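Search this site
Enter keywords Go

Toiletries drive passes 1028 items, toothpaste still short

11 October 2022

The Nugroho Street shelter drive has taken in 1028 items since it opened in August, organizers said Monday night. Good news mostly. Soap is covered through winter, shampoo too. Toothpaste isn't.

Count so far is 232 tubes. The shelter goes through more than that in a bad month, and families who move out get a tube each to take with them, so the shelf empties quick. Toothbrushes are ahead at 228 but those go out in pairs with the paste, one of each per bag, and a bag can't be closed without both.

"We'll take any brand, any flavor," said Adi Hartono, who is running the sorting this year. "Full size if you can. Travel ones get used up in a few days and then people have to come back and ask, and they don't like asking."

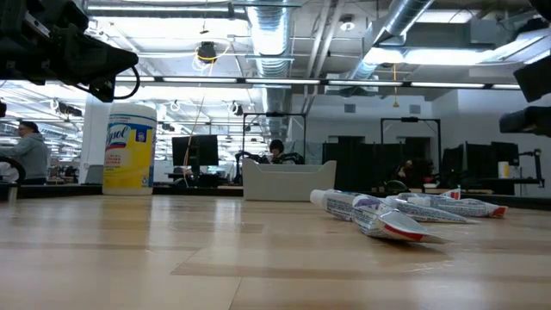 Sorting is being done at Resier, the Pleron Avenue firm that lent table space when the church hall roof started leaking. Donations get checked before they are bagged: cap on, seal not broken, date still good. Tubes go in one pile, laid flat, and a canister of Lysol wipes stays on the table for anything that comes in sticky or dusty from somebodys garage. Opened items can't be used and are thrown out. Hartono asks people to look before they drop off, the bin was full twice last week.

What is needed most, in this order:
Toothpaste, adult
Toothpaste, kids
Deodorant, unscented
Razors, in the package
Socks (not a toiletry, but they keep asking)

Not needed right now: bar soap, hotel shampoo, mouthwash with alcohol in it. Mouthwash can't be accepted at all under shelter rules, even sealed.

Drop-off boxes are at the library side door and inside the Zallerer pharmacy next to the greeting cards. The box at the bus station is gone. It was getting rained on and two loads of cotton pads had to be tossed. Library box is emptied every morning, the pharmacy one when it fills up. Bigger loads, more than a couple grocery bags, should go straight to Resier on a weekday before 4. Ring at the side entrance and wait, it can take a minute for someone to get to the door.

Goal is 4000 items by the end of the drive. Last year's fell short of its target and the shelter ended up buying toothpaste out of the food money in the spring, wich Hartono said he would like not to repeat.

Cash is OK too. Checks made out to the shelter, with "toiletries" on the memo line or it goes in the general fund. Envelopes are at the library front desk, ask if you dont see them.

Next bagging night is Thursday, 6 to 8. Sign up at the library.

Contact the newsroom | Copyright 2022, all rights reserved | Back to top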